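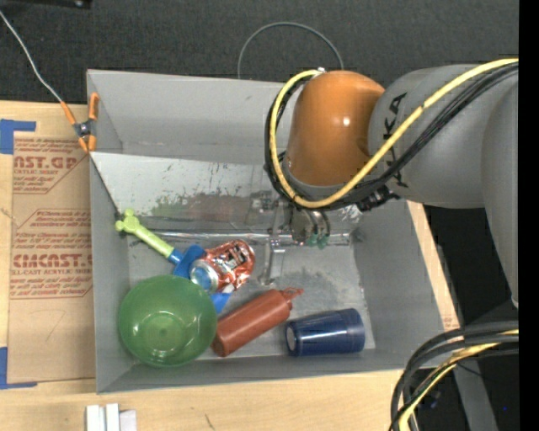 Section 4. Running the Bin-Picking Station on Open Days

This section is for hosts who present the Bemow picking station to visitors. Read it in full before the first group arrives. The station uses one arm and one open gray bin, and visitors are allowed to choose the order of the picks. Objects are grouped toward one end of the bin, with the green bowl, the squeeze bottle and the dented red can within easy view of guests.

1. Confirm that Pak-hei Mak or another trained operator is present.
2. Check that the spring clamp on the corner of the bin is firmly closed.
3. Set the arm speed to 36 percent.
4. Bring in no more than 17 visitors at a time.
5. Start the demonstration from the Volletti panel and announce each pick aloud.
6. After the last pick, send the arm to its rest position — then invite questions.

NOTE: A full run takes nearly 85 seconds per object when visitors make the choice.

CAUTION: Do not reach into the bin while the arm is powered. Keep all visitors 2 meters from the table.

CAUTION: Do not pull or lean on the yellow and black cables along the arm.

Revised 2020-03-20

Comments (3)

Fadime Saraç
Does step 3 also apply to school groups?

Ching-wen Kwan
Yes, the same speed is used for all groups.

Man-lok Tse
We ran this in August with the older panel. Step 5 was under a different menu.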